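Firnwood Tabletop Handling Set

README for release 2

Contents of this file

What the set is
What is in each recording
Folder layout
How the recordings were made
Tasks
Labelling
Splits
Known problems
Changes since release 1
Use and contact

What the set is

Firnwood is a collection of short recordings of people doing simple tabletop jobs with a pair of handheld grippers. It was put together at Enent to train two-armed policies by imitation. There is no robot in the recordings. A person holds one gripper in each hand, does the job, and the positions of both grippers are worked out afterwards and written as if they were the tool positions of two arms.

Release 2 holds 2,355 recordings. Of these, 1,187 use both hands on the object at some point and the rest use one hand while the other waits. The waiting hand is still tracked and still has its own file, and we suggest you keep it in training. A policy trained without it tends to drift its idle arm into the working one.

The set is meant for people who already have a training pipeline and want more examples of small rigid objects on a flat surface. It is too narrow to train a general policy from nothing.

What is in each recording

Every recording is a folder with these files:

head.mp4: video from the head camera worn by the operator
left_pose.csv: position and orientation of the left gripper
right_pose.csv: position and orientation of the right gripper
head_pose.csv: position and orientation of the head camera
grip.csv: opening of both grippers, from 0 (closed) to 1 (fully open)
meta.json: task name, operator code, object code, table code, outcome
notes.txt: only present if the operator or the checker wrote something

Positions are in metres. Orientations are quaternions in the order x, y, z, w. Release 1 used w first, and this has caught out everyone who has moved from one to the other, so please check your loader.

All times are in seconds from the start of the recording. The video and the pose files start at the same moment but do not run at the same rate. Use the time column to match them and do not match by row number.

The origin is the middle of the near edge of the table. X points to the operator's right, Y points away from the operator, Z points up.

Folder layout

firnwood/
 train/
 val/
 test/
 objects.csv
 operators.csv
 tables.csv
 tools/

The tools folder has a small Python reader, a script that plots both gripper paths for one recording, and a script that checks a folder for missing files. Run the check after downloading. The commonest fault is a short head.mp4 from an interrupted copy.

How the recordings were made

Operators worked in an ordinary shared office during the working day. We did not clear the room or hang a backdrop. People walk, stand and sit behind the table in many recordings, and the lighting from the window changes through the day. Recording normally ran from 9.30 to 16.00, with a longer break at lunch.

Each gripper carries a cube with printed markers on its faces. The cube is what the tracking follows. When at least two faces can be seen clearly the result is good. When only one face is visible the orientation can flip, and those rows are given a 0 in the "trusted" column. Rows with no visible face are filled by interpolation and given a -1.

Before each batch the operator:

1. Puts the grippers down, open, and starts the tracker.
2. Waits for both sides to report ready.
3. Opens and closes each gripper fully, twice.
4. Picks up both grippers and holds them above the near edge of the table.
5. Says the task name aloud and begins.

Steps 3 and 4 are trimmed from the released files. The spoken task name is gone too, as all sound has been removed.

A recording ends when both grippers are back above the near edge and still. Operators were asked to work at a comfortable speed and to carry on after a fumble if the object was still on the table. Recoveries of this kind are useful and we kept them. If the object fell to the floor, the recording was stopped and marked as failed.

Tasks

pick_place: lift one object and set it down elsewhere on the table
turn: rotate an object a quarter turn about the vertical
stand_up: take an object lying flat and stand it on its end
pass: lift with one hand, take with the other, set down
push_to_edge: slide an object to the near edge without lifting it
centre: bring an object from anywhere on the table to the middle

Start positions were chosen by the operator, who was told to spread them out. They are not evenly spread. Most starts fall in the nearer half of the table, where the arms reach easily, and the far corners are thin. If your robot is mounted close to its table this will matter less.

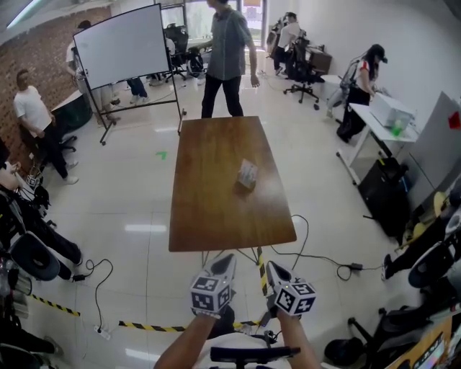 The object list is short on purpose. Small printed cartons make up the largest group, followed by plastic tubs, wooden blocks and a few tins. Sizes and weights are in objects.csv, measured with callipers and a kitchen scale. Cartons were replaced when their corners went soft, and a replacement keeps the same object code with a letter added (c04, c04b and so on).

Labelling

Outcome is one of success, partial or fail. The operator gave a first answer straight after each recording and a checker gave a second from the video alone. Where they disagreed, Gerrit Cele watched the recording and decided. The outcome field holds the final answer and both earlier answers are kept in meta.json as outcome_op and outcome_chk.

"Partial" means the object ended up where it should but in the wrong way, for instance a carton moved to the right place and left on its side. We train on success and partial together. Jalteck, who tested an early copy, dropped the partials and saw little difference on pick_place but worse results on stand_up.

Contact times are marked automatically from grip.csv and have not been checked by hand.

Splits

The test split has 300 recordings. It uses operators who do not appear in train or val, and two cartons that appear nowhere else. Val shares operators and objects with train, so expect val scores to look better than test scores. Please do not tune on test.

Known problems

Glare. The tables with a shiny top reflect the window and sometimes the ceiling lights. Object detectors that were trained elsewhere may find a second object in the reflection.

Swapped hands. In a small batch from September the left and right pose files were written the wrong way round. These have been corrected and carry "swapped_fixed": true in meta.json. If you find one we missed, tell us the folder name.

Grip drift. The right gripper on table t2 reads slightly open when it is fully closed. We have left the raw values alone. Subtracting the smallest value in the recording is good enough for most uses.

Head movement. Operators look away now and then, and both cubes can leave the view for a moment. Runs of -1 longer than one second are listed in gaps.csv inside tools.

Changes since release 1

Quaternion order changed, as above.
Release 1 had 1,000 recordings. All were tracked again with the newer Peng solver, so their poses differ slightly from the old files.
Tasks "pass" and "centre" added.
Sound removed from all video.
Field "table" added to meta.json.

Use and contact

Free for research and teaching. For anything sold, ask first. Faces are blurred in the released video. The blurring was automatic and will have missed a few, and anyone who appears can ask for a recording to be withdrawn. Withdrawn folders are listed in removed.txt, which you should check each time you update.

Questions and fault reports go to Gerrit Cele at Enent. Give the release number and the folder name.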